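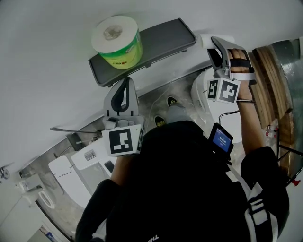
## Why is there a spare loo roll on the shelf?

So nobody gets stuck! A full roll sits up by the wall, partly wrapped in its green and yellow packet. Look for the tube in the middle. Cardboard. Paper gets wound round and round a tube like that at the factory, often 200 sheets or more.

What happens after you flush? Water rushes in, swooshes round the bowl, then off down a bendy pipe. The bend keeps a bit of water in it. Stops the smells comming back up. Clever bend.

Loo paper goes soft and falls to bits in water. Kitchen roll doesn't. Wipes don't either, so bin them!
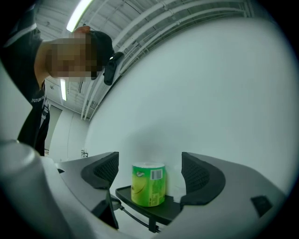

*Kiros Workneh*

Now look up. Big rooms have loads going on at the ceiling. Long light tubes, white pipes curving along. Pipes in buildings can carry water, or air, or just wires kept tidy inside. Hard to tell wich from the floor.

Try this at home: 2 bowls of water, one square of loo paper in one, one bit of kitchen roll in the other. Stir. Which falls apart first?

Then wash your hands. With soap. Both sides.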